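Chapter 7
Public Loyalty and the Celebrity Staff Member

Chapter 6 dealt with publicity that a performer's office plans and pays for. The present chapter turns to publicity that comes from people on the payroll who were never hired to speak: drivers, stylists, road managers, personal assistants. Their posts reach the same audience as the artist's own, and gossip pages quote them as freely.

The main case is the Fesska dispute. Fesska, a singer signed to the Tiranow label, employed an assistant named Mirko Pagano. In May he posted a 10-second clip of an unfinished song, with a caption praising his employer. Within a day the caption had drawn more comment than the song. Readers argued over whether an employee should write about a boss in such terms, and the label was asked for a statement it had not prepared.

Maricica Preda, then head of press at Tiranow, gave the label's position in 2 sentences. The first confirmed that the clip was genuine. The second declined to discuss staff. Section 7.2 reprints the statement in full and compares it with the longer reply issued by the Jindcombe agency in a similar case. 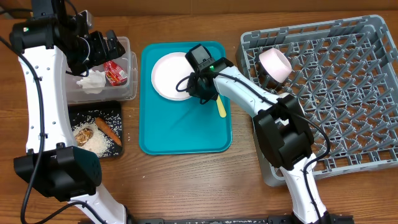

Figure 7.1 Leftover rice and a baby carrot on a small black tray, with a clear bin alongside.

Three terms are used throughout. A staff voice is any account run by a person employed by the artist and known to the public as such. Borrowed attention is the part of that account's following that would leave if the job ended. A loyalty post is a message whose main content is praise of the employer -- it may also carry news, but the news is secondary.

Borrowed attention is hard to measure while the job lasts. Sârbu's method, set out in Section 7.3, takes a sample of 200 comments and sorts them by whom they address: the staff member, the artist, or other commenters. The method is slow and depends on the coder's judgment. It remains the one most often used in coursework.

Students should read the contract extracts in Section 7.4 before attempting the exercises. Pay close attention to the clause on personal accounts, and note which party may end it.

7.1 Who Speaks for the Artist

Before social media, a fan who wanted news of a singer had few sources, and most of them passed through the press office.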